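Turnurby Reserve wardens' board
Thread: Bracken on the north slope

jomar_m
18 May 2022
Walked the north slope with Veronika. Bracken is up on the old burn plot and has reached marker 55. Do we cut in October or sooner?

fang_cm
Sooner. Cut it twice a year or leave it alone. One October cut does nothing.

Ozan K
Disagree. There are ground nesters below the marker and I'd not have people in there before autumn. The Buken side was cut late and it looks fine.

fang_cm
Buken is grazed, so you can't compare the two.

vpfister
Could we cut the top 300 metres now and leave the rest? I saw no birds up there, only lower down. Also, the gate by the Abella track is sticking again.

Ozan K
Fine with the top part - but someone checks it for nests first.

jomar_m
I'll check it. Bring gloves and an old towel for wiping down blades, a grey one like this will do.

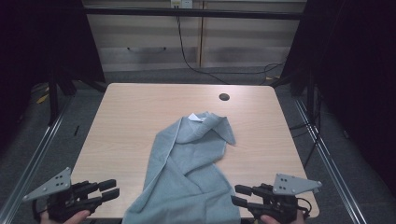 Reply from s_leite
I can bring two slashers. Gate needs a new hinge, I'll have a look at it.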